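Section 5: Recording two-handed demonstrations

Okay, so you've got both hand grippers charged and paired (if you skipped that, go back to Section 4, I'll wait). Now comes the part I like best, which is showing the robot how to do something by doing it yourself. I wrote most of this in July after a long week at the Skukov bench, and Luana Batista has been through it with a red pen, so blame me for the jokes and thank her for the step order.

We'll use the lift-and-turn task for your first set. You pick up a food storage container by its two short ends, lift it, turn it a little and set it back down. It's a good starter because both hands have to agree the whole time. If one hand gets ahead of the other, you'll feel it right away!

Before you start

1. Clear the part of the table you'll be working over. You want enough open surface that you never have to think about where the container will land.

2. Run the cables out to the sides. Give yourself slack, then move both grippers to the farthest spot you expect to reach. If a cable tugs, fix it now.

3. Open the Skakico recorder and make a new task called lift_turn. Please use one name for the whole set. I once ended up with 78 recordings split across three spellings and spent an evening sorting them out.

4. Squeeze and release each trigger 5 times and watch the two bars on the screen. They should go all the way down and come all the way back up. If one stops short, rerun the trigger calibration in Section 3.

Recording

5. Hold both grippers still over the table with the fingers open. Press the start pedal and wait for the beep.

6. Bring the near gripper to one short end and the far gripper to the other. Go for the rim, where the pads get a firm edge to press on. The smooth walls are a lot slipperier than they look.

7. Close both grippers. Squeeze until the container stops shifting, then hold that pressure. You don't need to crush it (I did, twice, and the sides bow out in a way that's a pain to train on).
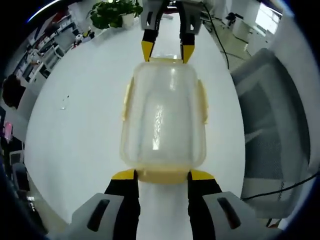
8. Lift slowly with both hands, keeping the container level. A hand's width off the table is plenty.

9. Turn it to one side, pause for a breath, turn it back, and lower it. Open both grippers only after it's sitting flat.

10. Back your hands away and press the pedal again to stop.

Note: If you fumble a grab, keep going and fix it in the same recording. Balakrishnan Fernandes taught me this one. The robot needs to see recoveries too, and our first Kulkarni model got a lot better at regrabbing once we stopped tossing those takes.

Note: Change the starting angle of the container between takes. Small changes are fine.

Caution: Keep your own fingers clear of the gripper pads while the triggers are live. They pinch!

Caution: Don't swing the grippers quickly. Fast motion blurs the video and the tracker can lose its place. If the status light goes red, stop, throw out that take and start over from step 5.

How many takes?

More than you'd like, I'm afraid. The Gerkenness set has 439, done over 9 sessions with plenty of snack breaks. Check your first few in the playback window before you settle in for a long run, then head to Section 6 for uploading.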